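Sorters and folders wanted for our May clothing swap

Hi all! I run the Jerance clothing swap out of my place and the hall up the road, and it's getting bigger than I can manage on my own. Last time we put 511 pieces through, most of them folded by me on the spare bed at 7 in the morning with a cold cup of tea. So I'm after a few extra pairs of hands, and I can pay a bit this time.
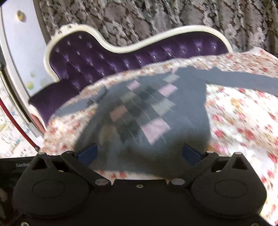
Woollies and other knits are where I need the most help. They come in by the bagful, and every one has to be picked up, given a shake, checked over and put in a pile. If you can look at a grey argyle jumper with pink diamonds and think "someone's going to love that", you'll fit right in. Buttons and zips I can handle myself (I'm a bit fussy about zips, sorry).

What you'd be doing:

Sorting by size, then by colour. Labels lie, so hold things up.

Checking cuffs, elbows and underarms for holes and marks. Anything doubtful goes in the mending tub.

Folding jumpers so the pattern shows on top. People flick through the piles fast and a plain grey back gets left behind every time! 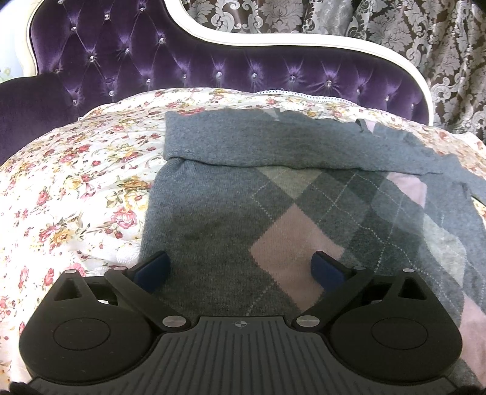
What you'd get

$200 for the two sessions, lunch both days, and first pick of the racks before the doors open. No experience needed. I'd love at least one person who can darn, and somebody with a car would be a godsend (my old Honda is full to the roof by the second load). You'll be on your feet a fair bit, though there's plenty you can do sitting down.

We lay the jumpers out flat, sleeves and all, before they get folded. It's the easiest way to see the shape and it's kinder to the knit than a hanger.

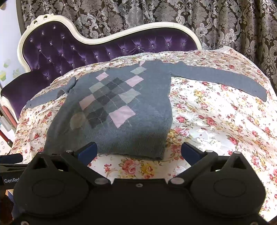
Yurii Palamarchuk reckons the first hour is the slow one and after that your hands just know where the sleeves go, so please don't be put off if your first pile is wonky.

To put your name down, leave a note at the Jerance desk with your phone number and which session suits, morning or arvo. I'll ring everyone back, probably after tea.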